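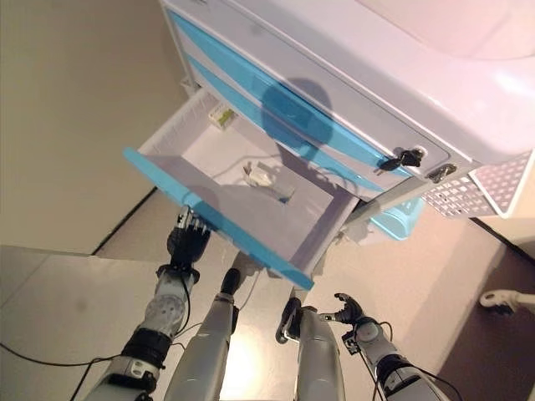
Talk notes: The Top Drawer
Inna Pavliuk
April 2020

Start here, before the hellos

Right, so leave the drawer up on the screen and don't say anything for a bit. Let people look. Then: hands up who has a drawer at home with this little in it? (I'd be amazed if I see more than a couple of hands. If it's a quiet lot, ask who has a drawer that won't shut.)

Then say hello. I'm Inna, I help people sort out their cupboards and drawers, I've been at it for nine years and my own kitchen is still a work in progress, thank you for asking.

Why the top drawer

I always begin with the top one. It's at the right height, your hand goes to it without thinking, and so that's where everything lands. Post, batteries, the spare button that came with a coat, a tape measure. When I did the Zereck flats before Christmas I must have opened dozens of cabinets and it was the same story in every one: top drawer stuffed, bottom drawer with a tablecloth in it and loads of room.

Look at the one on the slide again. A small box with a yellow-green label at the back, in the corner, and a little crumpled packet nearer the middle. The rest is just grey drawer floor. I love that! You can see what you've got without moving a thing.

(Someone will say "but what's the point of a drawer with two things in it?" Good question, let them ask it. My answer is that a drawer with space in it can take something new on a busy day. A full one can't, and the new thing goes on top of the cabinet, and then you've got a pile.)

Taking it all out

Tell the Prukar story here. Keep it SHORT, I went on far too long in December and we lost the tea break.

Short version: Prukar is a tiny office, one room, with a drawer unit beside the door. I asked them to tip the top drawer out on a sheet and they looked at me as if I'd asked for a kidney. It took us most of a morning. Old receipts, mostly, and enough elastic bands to go round the building. What went back in fitted in one hand.

So the method, such as it is:

Pull the drawer right out as far as it goes. Don't rummage in the front half and call it done, the back is where the old stuff lives.

Everything comes out, even the things you know you're keeping.

Wipe the inside while it's bare. A damp cloth, then a dry one.

Put back what you've used since last spring. The rest goes in a bag with a date on it, and if you haven't gone looking in the bag by the end of the season then off it goes.

Pause for questions. There's always one about birthday candles.

Tall things and flat things

Shallow drawers need a bit of thought. A small box standing up at the back is fine so long as the drawer still closes over it, so try it before you fill the rest. Little packets are more of a nuisance. They slide, and then they sit under something and you buy another one. I put mine in a lid or an old soap dish so they stay put.

No dividers to begin with, please! I know they're lovely. I spent 800 on them once, for a whole house, all matching (Plonwood, the good ones) and the family moved every single thing within a month because I'd guessed wrong about how they lived. Live with the bare drawer first. Then you'll know.

Locks and keys

Point at the key. It's down on the front of the closed drawers, a small dark one, sitting in its lock. Ask who knows where the key to their own cabinet is. Lots of laughing at this point usually.

My view is that if you don't need to lock it, tie a bit of ribbon on the key and leave it where you'll find it. If you do need to lock it (medicines, small children, nosy brothers) then the key lives somewhere high up and two grown-ups know where. Write the spot down if you have to.

The side of the cabinet

People forget a cabinet has sides. See the white basket hanging on the right, the one with all the square holes? That's the sort of thing I'd use for whatever you grab every day, pens or scissors or the dog's lead. You don't open a drawer for it at all. Don't let it get heavy, though.

I had four of these baskets in my own hall and took half of them down again, they'd just turned into more top drawers. Mention this, it makes people feel better.

If there's time

The Sisay pantry, with the jars. Only if we're ahead, and skip the bit about the moths if they're eating.

Homework before they go: one drawer, the top one, this week. Not the whole cabinet. Ask them to bring me the oddest thing they find in it, and remember to hand round the sign-up sheet for next time, it's in my blue folder with the spare pens.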